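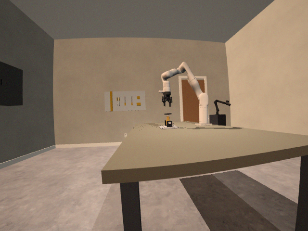 Vetitz Pick Faults, data card

July 31, 2020 - posted by the Adar simulation group

Search this project Go

Vetitz Pick Faults is a set of simulated pick episodes that ended badly. All of them come from one run of 4,000 episodes in the Vetitz room, where a white arm on a tabletop reaches down for a small yellow and black part on a square plate. The full run was meant for training. We pulled it after 37 episodes were found with labels that did not match the motion, and those 37 are released here on their own.

What went wrong

The Kirketti physics build had a contact filter that did not clear on reset. If an episode ended with the part in the gripper, the next one could start with the contact already marked as on. The controller then closed above the part, read a good grasp and lifted.

The fault was found in December, when a policy trained on the data kept closing too high over the plate. We first blamed the depth noise and lost a good while on that.

Contents

episodes/ - joint states, gripper width and contact flags, up to 1,000 steps per episode
views/ - room view and wrist view
labels_old.csv - labels as first written, left as they were
labels_fixed.csv - labels after review
notes.txt - review notes, uneven in detail
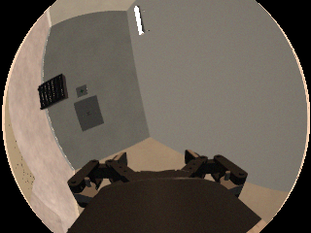
The false grasp flag is the main thing to watch for in labels_old.csv. It is stored as grasp_ok and it stays at 1 through the lift, even when the part never left the plate. Gripper width alone will not catch every case, because the width log lags the command by 4 steps. The wrist view was what settled it in review. With the gap between the fingers open and only beige floor showing through it, the label was set to 0 whatever the contact log said. Frames where a finger link hid the gap were marked "unsure" and should be left out of any score.

Known problems

- Wrist views have strong lens bend and black corners. They have not been corrected.
- Contact force values are wrong in every episode, including the ones with correct end labels. Do not use them.
- Simard export drops the last step. Read the raw files if you need it.

Safety

Do not run a policy trained on labels_old.csv on a real arm. It can lift and move off while reporting a part it does not hold, and any interlock that trusts grasp_ok will pass it. Retrain on labels_fixed.csv first, and check the grasp with a separate sensor.

Status

The reset fault is fixed in the current Kirketti build. The remaining episodes from the run are still under review and are not part of this release.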